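Section 7: Laying Out and Coiling the Power Strip

The Vasex power strip is the least glamorous item in your Betarora desk kit, and the one most likely to be kicked. Set it up on the table first, while you can still see what you're doing. The floor comes later.

Work on a flat, light-coloured surface. A white cord is easy enough to find on a white board, provided you haven't also covered it in packing paper.

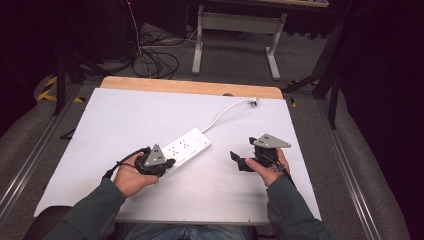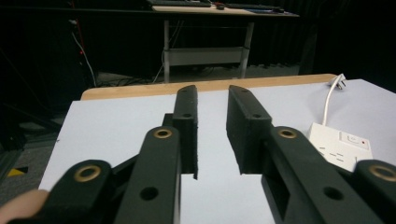 Fig. 7: White power strip on the work surface, two views.

1. Unplug the strip from the wall. If you're not sure whether it's unplugged, it isn't.

2. Lay the strip on its back with the sockets facing up. Any angle will do — Pollov does not award marks for neatness.

3. Run the cord out to its full length and ease out the kinks by hand. Do not crack it like a whip, however satisfying that sounds.

4. Check the plug and each socket for dust, crumbs and bent pins. Wipe with a dry cloth.

5. To store, fold the cord back and forth beside the strip in loose loops and secure with the Dönmez tie. Never wind it tightly around the body.

NOTE: The tie is in the small bag marked 33. It is the same colour as the bag.

CAUTION: Total load on the strip must not exceed 2000 watts. A heater rated at 1000 watts uses half of that by itself, and the kettle will happily use the rest.

CAUTION: Do not plug one power strip into another. We know there's a spare one in your drawer. Leave it there.

6. Before plugging anything in, set the strip's switch to off. Mounting under the desk is covered in Section 8.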